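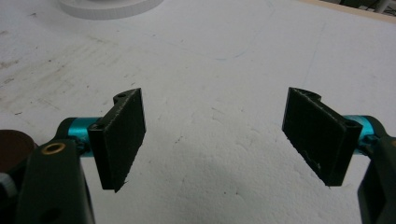 Home | Kitchen | Furniture | Fix It | Odds and Ends | About

Print this page | E-mail this page

How to Re-Oil a Wooden Table Without Making It Worse

Posted 3/31/19

There are two kinds of wooden table. One has a hard clear coat that shrugs off soup. The other has an oil finish, and the salesperson described it as "living," meaning that it will be your problem from now on. I own the second kind. It came from Lerovance, with a care card that said to wipe gently and enjoy. I wiped gently for three years, and it went the color of a cardboard box.

The shop I called first wanted $900 to take it away and bring it back looking new. I paid a good deal less than that for the table. So these are the steps I worked out at home, after one try that went well and one that we don't discuss at dinner.

Find out what you have

Put a drop of water on the wood somewhere out of sight. If it sits there in a bead for ten minutes and wipes off without a trace, you probably have varnish or a very healthy oil finish, and you can stop reading and go outside. If it soaks in and leaves a dark spot, the wood is thirsty. The spot will fade. Mine took until the next morning, and I checked it more often than I'd like to admit.

If the finish is flaking or peeling, that's a film coat giving up, and oil won't help. You need a stripper and a different page.

What you need

Furniture oil. I used Memberg, the plain one with no color in it. The tinted ones are fine if you enjoy surprises.
Sandpaper, 200 grit or close to it. A couple of sheets will do a kitchen table.
A sanding block, or a bit of scrap wood with a flat side.
Lint-free cotton rags. Old T-shirts work, provided everyone agrees that they are old.
Mild dish soap and a bucket.
Gloves.
A metal can with a tight lid, for the used rags.

Clean it first

Wash the top with a damp cloth and a very small amount of soap. Then wipe it again with plain water, and again with a dry cloth. If you skip this you'll be sanding last winter's gravy into the grain, where it will stay. Leave the table alone overnight. You'll want to put things on it. Everyone in the house will want to put things on it. Stand firm.

Sanding

Go with the grain, always, and don't press. The weight of your hand is plenty. You're only taking off the dull skin, and it comes away as a pale powder. Do the entire top evenly, including the places that look fine, or the places that look fine will be a different color from now on. I know a great deal about this.
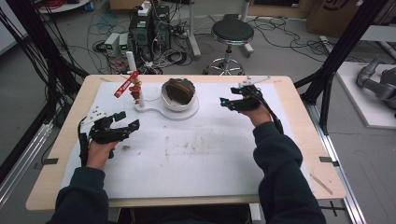
Edges and corners need lighter treatment than the middle. The wood there is easier to cut through, and if you have veneer the edge is where you'll find out how thin it is. They also fade and get dirty at their own pace. A table that spends its days under a big mat, like the white foam one on the light wood table here, has a bare band running around the outside that takes the sunlight and the elbows while the middle stays tucked in. Lift the mat off a table like that after a year or two and you may find a very tidy rectangle underneath. Sand both parts the same amount anyway. Oil will bring them closer together, and time does the rest if you leave the mat off for a while. On rounded corners I ditch the block and fold the paper over two fingers, because a flat block on a curve will leave you with a flat curve.

When you've finished, vacuum the dust and wipe with a barely damp rag. Let it dry.

Putting the oil on

Open a window. Pour a little oil on a rag, not on the table, and rub it in along the grain. Less than you think. The wood will go dark and handsome right away, and you'll be tempted to give it more as a reward. Wait fifteen minutes, unless the can gives another time, in which case listen to the can. Then take a clean rag and wipe off everything that hasn't soaked in. Wipe until the rag slides without dragging.

This was where my first try went wrong. I left the extra on, figuring it would sink in by itself. It set into a sort of toffee, and a place mat from Aladeo became part of the furniture. Some of it still is.

Wait a day, then do a second thin coat. A third only if the wood still looks patchy.

The rags, seriously

Oily rags can heat up and catch fire on their own if you leave them in a heap. Put them in the metal can, cover them with water, and shut the lid, then ask your local waste office where they go. Don't ball them up in the kitchen trash.

Waiting

The top feels dry in a day or so and isn't. Mine took five days before I trusted it with a plate, and I kept hot pans and wet glasses away for a couple of weeks more. Coasters went out. Coasters were ignored.

After that, do the water drop test again every few months. I oil mine in March and again in the fall. My neighbors have a Van der Merwe table with a hard clear coat and have never oiled it once, and they bring this up.

Contact | Copyright 2019, all rights reserved | Back to top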